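**Mukeo project: January progress note**
To: Märta Viklund
From: Candela Herrero

We have a full draft of the handling rules! It runs to 11 pages, and Na-rae Sung and Bogumił Sikora have both been through it line by line. The part I'm happiest with is section 6, on approach and clearance, where we finally settled how high the hand must stay before it starts down toward an object (this took us most of the month, and a lot of arguing).

Every rule now has a matching test in simulation. Of the 46 tests, all but six are written, and Na-rae runs the whole set each Monday.

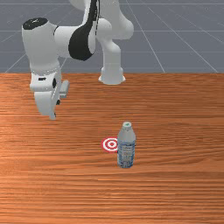
*Bottle test in simulation: gripper held clear of the table, bottle standing by the target.*

The bottle test has already paid for itself. It showed that our wording on "clear of the object" could be read two ways, so Bogumił rewrote it, and the new version is so much easier to follow.

Still open: the stop rule when a target is partly hidden, and sign-off from Eun-ji Ra on the logging section. I'd also love another reader from Zovdale before we freeze the text. Spending is within plan.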